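Greifer verliert nach dem Umstecken die Nullstellung

Estela Cabral
Hallo in die Runde, ich betreue bei uns die Waschzelle mit den zwei Armen (Steuerung von Skollitz), und seit ich die Stecker an den Greifern neu gesetzt habe, steht der linke nach dem Einschalten schief.
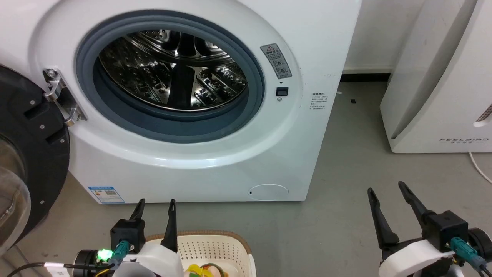 Im Protokoll taucht dann immer Fehler 253 auf. Muss ich wirklich alles neu anlernen?

Henríquez
Nein, keine Sorge! Finger ganz öffnen, vier Sekunden warten, dann nur die Greiferachse nullen. Ich mache das gern vor der Maschine, da sieht man mit der Handkamera gleich, ob beide Spitzen passen.
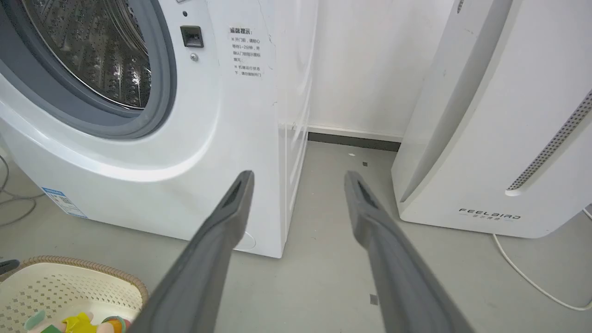
Blick der Handkamera, Finger gespreizt

Clistavness
Kabel prüfen. War bei mir auch so.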